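Open day at the Ganda sock mill, Plindbridge, 23 Oct 2021

The mill opens to visitors twice a year, in July and in the fall. Groups are capped at 60 and split in two at the gate. Mine was led by Rigoberto Pacheco, who runs the knitting floor, and started in the yarn store.

Yarn arrives on cones and is held for two days before use so that its moisture content settles. Most of the stock is combed cotton, with nylon for heels and toes and covered elastic for the cuff. Pacheco passed around a cone of each. The store is kept more humid than the rest of the building, and the floor markings there could use repainting.

The knitting floor has single-cylinder machines in four rows. Plain styles run on 200 needles, and coarser work sock styles on fewer. A sock comes off cuff first, with the toe open, and is carried by air tube to a bin. The toe is then closed on a separate linking machine. I timed one plain sock at a little under four minutes. Noise is considerable and ear plugs are handed out at the door.

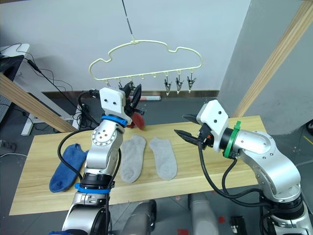
Two light gray socks and a dark blue one laid flat on the table.

Dyeing is done after knitting for solid colors only. Patterned styles are knitted from yarn dyed by Bautista, an outside firm. The smaller dye vessel takes 100 pounds of socks per load. Berenice Bañuelos, who took over the tour at this point, explained the shade check: a sample from each load is compared with a standard under two lamps, and a load that matches under one lamp and fails under the other goes back. She put the return rate at almost one load in nine for navy, the worst of the range.

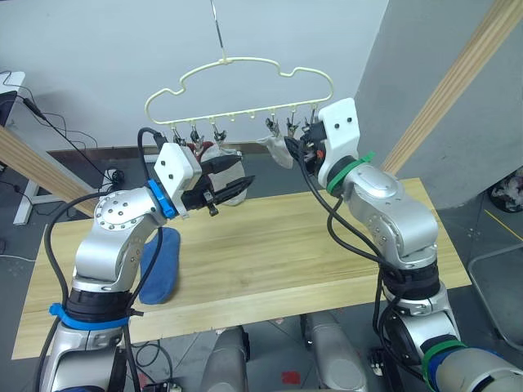 White sock at the clips of a cream-colored hanger.

Shrinkage was covered in more detail than I expected. Samples are measured along the foot and leg, washed, dried, and measured again. The limit is 5 percent in length. Two drying methods are recorded – tumble and line – and the results are kept separate, as tumble drying gives the higher figure on cotton every time.

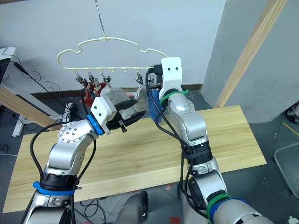

Boarding comes next. Socks are pulled over flat metal forms and steamed to set the shape. The line in use is a Ginudel 605, bought secondhand, with the original control cabinet and a newer steam valve. Operators load by hand, and Bañuelos said it takes a new operator several weeks to reach full speed. The steam chamber was open for maintenance, so we saw the forms but not the cycle.

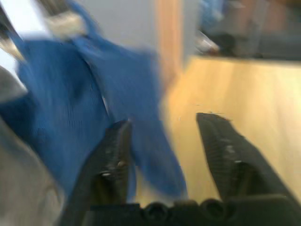
Pairing and packing were the last stop. Socks are matched by length on a marked board, then banded and boxed. Seconds are sold at the gate in mixed bags, cash only. I bought one bag and found the sizes accurate and one heel badly linked.

The tour ran 90 minutes with no break. Parking is on the north side, and the entrance from the river road is closed to visitors.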